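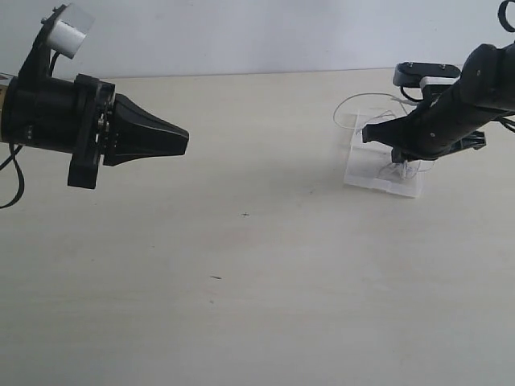 Rochelle Mercado wrote back after the last handout to ask whether you can compare two grippers fairly when they sit on two different arms. Great question, and it's the one I want to spend most of this session on!

Short answer: only if you swap them. Run the task with gripper A on the left and B on the right, then trade sides and run it all again. The arms never match perfectly — cable drag alone can change how one of them settles — and you don't want to credit a fingertip for something the wrist did.

Notes on fingertips

A tapered tip gets into tight spots and gives you very little contact area. A long finger over a lower jaw can slide under flat things, but watch the approach angle. Clear plastic is my favorite test item, by the way. Depth sensors often read right through it, so you learn about the camera and the gripper in one go (and students get very inventive about lighting). Thin wire is nearly as good, and much more annoying.

What to log for each trial

Side, gripper, object, start pose, result. If the object slips, write down when: at closing, during the lift, or in the handoff. The Abernathy set from last year has 1,603 trials and no slip times, and I still wish it did.

For the lab: nine grasps per gripper per side, same object throughout. Change the controller gains only between blocks. Groups on the Bonier controller should read section 7 first, the part on force limits.

Bring your plots in October. Messy ones are welcome — I love a strange outlier.

Related handouts
Wrist cameras and where to mount them
Handoffs between two arms
The Lisau calibration routine, step by step

23 shares
Contact: Trerkgate Teaching Lab | Back to top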